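2022-07-26

Up at six, tram late, in by half past. Sim queue had finished overnight, 787 runs, all of them waiting for me to tick or cross. Used to be I drove the arm myself with the joystick, now it drives and I mark its homework. Okari upstairs very pleased. Wrists less sore, granted. Eyes worse.

First hour was all the tabletop set. Hen, basketball, laptop, mug, the white arm over the lot. Ticked, crossed, ticked. Tea.

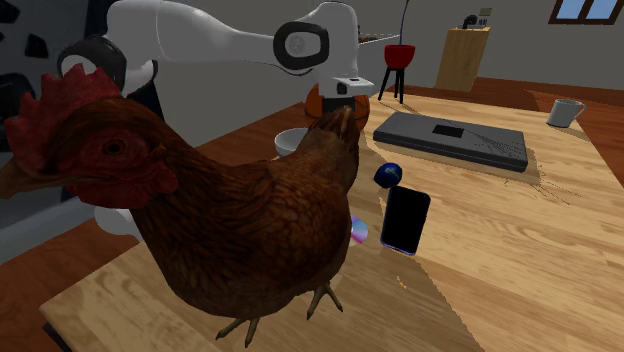
Signe said she'd sooner have the joystick back, bad wrists and all, becuase at least at four o'clock you knew what you had done with the day. Didn't argue. She's been offered the Zernberg job from September, checking the checkers as far as I can tell. Two of us left on the desk then.

Meeting at three, overran. They want 3,000 a week by autumn. Asked who marks the hard ones, got "we'll take that offline".

Forgot to ring mum. Tommorow, before work. Need milk.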